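Placemat

Reading time: 2 min
December, by the Clulten household desk

A placemat is a flat covering laid under a single place setting to protect a table from heat, moisture and scratching. It differs from a tablecloth, which covers the whole surface, and from a trivet, which is meant for hot cookware alone.

Most placemats are rectangular or round. Round mats suit round tables but leave less room for cutlery. Common materials are cotton, cork, paper grass, felt and woven vinyl. Woven vinyl can be wiped clean; cotton mats are washed and pressed.

The Clegg mill at Stonwood began weaving table mats as a sideline to chair seating. Its first order was for 300 mats, and a later pattern, Trorkeck, ran to 2000. Trorkeck used a flat plait sewn in a spiral, so that the mat lay level without backing. Number 755 in the mill's pattern book is the same plait with a bound edge.

On unsealed wood, mats should be lifted after each meal, as trapped damp can mark the finish. Oiled tops need more care than varnished ones. Mats are best stored flat, and rolled vinyl may keep its curl. 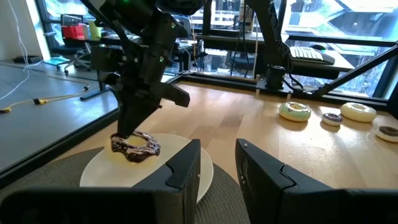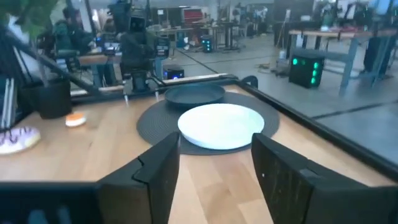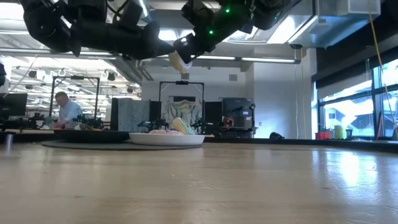
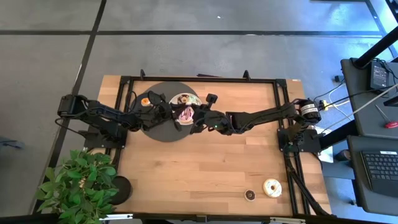 Wooden tabletops, each with a round piece laid on the surface.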